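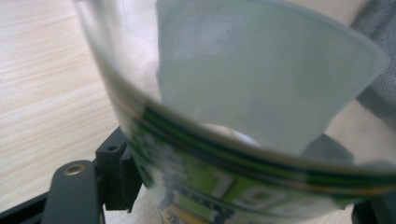
Drinking glass

A drinking glass is a cup made of glass, usually without a handle, used for water, milk, juice, beer, wine and pretty much anything else people drink. The word "glass" on its own means the material and the cup both, which confuses learners of English and nobody else. Plastic cups of the same shape often get called glasses too. Purists object.

Contents
1 Name and types
2 History
3 How they are made
4 Parts
5 Breakage
6 Washing and clouding
7 Sizes and measures
8 Collecting
9 In language
10 See also

Name and types

Most drinking glasses fall into one of two groups. Tumblers – flat bottom, no stem. Stemware – a bowl on a stem on a foot. A third group, mugs and tankards, has a handle and gets treated separately in most books.

Tumbler. The everyday one. Name is old and the usual story is that early ones had rounded or pointed bottoms and would tip over if put down before they were empty. The story may be right. Modern tumblers have a thick base and stay put.

Highball and collins glasses. Tall and straight. The collins is the narrower of the two, though shops mix them up all the time and it makes little difference to the drink.

Old fashioned glass. Short and wide, heavy base, also called a rocks glass or lowball. The base has to stand up to a muddler, so it is thicker than in other tumblers.

Shot glass. Small. No single agreed size, see below.

Pint glass. Straight-sided in the US, often with a bulge near the top in Britain. The bulge keeps the rims from chipping against each other when stacked and gives a better grip.

Wine glass. Bowl, stem, foot. Red wine bowls are generally bigger and rounder than white. How much the shape changes the taste is argued about, see Fernow below.

Flute and coupe. Both for sparkling wine. The flute is narrow and keeps bubbles longer. The coupe is the broad shallow one.

Snifter. Short stem, wide bowl, narrow mouth. Brandy mostly.

Tea glass. Common across Turkey, the Balkans, Russia and Central Asia, often small. In Russia set in a metal holder with a handle, the podstakannik, because the glass gets too hot to hold.

History

Glass vessels are known from the second millennium BC in Egypt and Mesopotamia. The early ones were made by winding hot glass around a core of clay or similar, then scraping the core out once it cooled. Slow work. Such vessels were small and mostly held oils and perfume, not drinks.

Glassblowing came in during the first century BC somewhere on the eastern coast of the Mediterranean and changed everything. A blower could make a cup in minutes. Under the Romans glass went from a luxury to something an ordinary household could own, and broken cups turn up in Roman rubbish pits from Britain to Syria.

After the western empire fell the trade shrank in northern Europe but did not stop. The Frankish and Anglo-Saxon claw beaker dates from this time, with hollow trails pulled out from the sides. Islamic glassmakers in Syria and Egypt meanwhile got very good at enamel and gilding.

Venice moved its furnaces to the island of Murano in 1291, officially over the fire risk. In the 15th century the Murano workshops came up with cristallo, a very clear soda glass that could be blown thin. In the forests of Germany and Bohemia makers used wood ash instead and got a greenish glass, forest glass or Waldglas. The roemer, a green drinking glass with knobs on the stem, came out of that tradition and shows up in a great many Dutch still lifes.

Lead glass was developed in England by George Ravenscroft in the 1670s. Early batches went bad, with a net of fine cracks called crizzling. Later ones were fine. Lead glass is heavy, bright and easy to cut, and it ruled the table for two hundred years.

Pressed glass arrived in the United States in the 1820s. Hot glass dropped in a mold, plunger down, done. A tumbler that used to need a skilled team could now be made by people with far less training. Prices fell fast. Fully automatic machines followed in the early 20th century.

How they are made

Nearly all cheap drinking glasses are soda-lime glass – sand, soda ash, limestone, plus broken glass (cullet) to help the melt along. Iron in the sand gives a green tint, easiest to see by looking at the rim or base edge on. Makers who want a clear product buy low iron sand or add small amounts of other stuff to hide the color.

Pressing. For tumblers with thick walls or a pattern. Leaves a seam sometimes.

Blowing. By mouth or by machine, into a mold or free. Thinner walls. The extra glass at the top is cracked off and the rim melted smooth with a flame.

Drawing the stem. In better stemware the stem is pulled out of the bottom of the bowl. In the cheaper kind it is made seperately and stuck on.

All of it then goes through annealing, which is slow cooling in a long oven called a lehr. Skip this and the glass holds stress and may crack later with no warning. Tempered tumblers get a second treatment, heated again and chilled quickly with air, so the outside ends up squeezed tight. Much tougher.

Parts

Rim, also lip. Wall. Base, or punt if it is pushed up. On stemware: bowl, stem, foot. A swelling in the stem is a knop. The rough scar under an old hand-made glass, where the rod was snapped off, is the pontil mark, and dealers look there first.

Breakage

Glass is strong when squeezed and weak when stretched. Most breaks start from a tiny scratch. Usual causes in a kitchen:

Stacking. A glass wedges in the one below and gets twisted to free it. Cold water in the top one and warm water around the bottom one will usually loosen the pair.

Sudden heat. Boiling water into a thick cold tumbler. Thin glass handles this better than thick, which surprises people. Borosilicate handles it best.

Knocks at the rim. Taps are the worst offenders.

Nonic glasses and tempered ones were both taken up by bars for this reason. Tempered glass goes into many small pieces when it does break.

The trade historian Heino Mockus went through the order books of one hotel supplier, Janevski, and found that a dining room in the 1950s seating 334 expected to replace its whole stock of water tumblers every 21 months. Stemware went quicker. His figures cover that single firm and should not be stretched too far.

Washing and clouding

Two different things make a glass go cloudy and they get mixed up constantly.

Film. Lime from hard water. Comes off with vinegar or citric acid.

Etching. The surface itself has been eaten by hot water and detergent, mostly in dishwashers, mostly with soft water and to much detergent. Does not come off. Ever.

Test is simple. Soak one in white vinegar for a few minutes, rinse, dry, look. If it is clear now it was film.

Beer glasses are a special case as any trace of grease kills the head. Bars test by wetting the inside and sprinkling salt, which sticks where the glass is clean and not where it is greasy.

Old lead glass should be washed by hand. It should also not be used to store spirits or wine for long periods, as lead can move into the drink. Short use at a meal is a much smaller matter.

Sizes and measures

In many countries a glass used to sell beer or spirits by volume has to carry a fill line or an official mark. Britain had the crown stamp for pints. EU glasses carry a line and a figure. The United States has no national rule of this sort and a "pint" glass in an American bar may hold 16 fluid ounces to the very brim, so less once there is foam.

Shot glasses vary even more. Utah fixes the shot by law, most states do not.

Nutrition advice that says "a glass of water" without saying how big is common and not much use.

Collecting

Fields include 18th century English wine glasses with twists of air or white threads in the stem, American pressed tumblers, Depression glass, jelly glasses with cartoon figures, and gas station giveaways. Prices are all over the place.

Gwendolyn Oyelaran's handbook divides pressed tumblers into 6 families by the pattern at the base. Widely used by dealers. Ultan Mulcahy objected that two of the families come from the same molds, worn down, and later editions added a note.

Fernow, a wine writer, argued in the 1980s that bowl shape mattered far less than whether the glass was clean. Makers disagreed, of course. Blind tests since have gone both ways and the question is open, mostly because it is hard to stop a taster feeling what shape is in their hand.

In language

"Glass half full" and "glass half empty" for cheerful and gloomy people. "Raise a glass", to toast. "Glasses" for eyewear is from the material and has no link to the cup.

Breaking a glass is part of the Jewish wedding ceremony. Broken glasses are taken as good luck in some places and bad in others, the bad luck version being more often told of mirrors.

See also

Beer stein
Carafe
Coaster
Glassblowing
Lead glass
Paper cup
Pontil mark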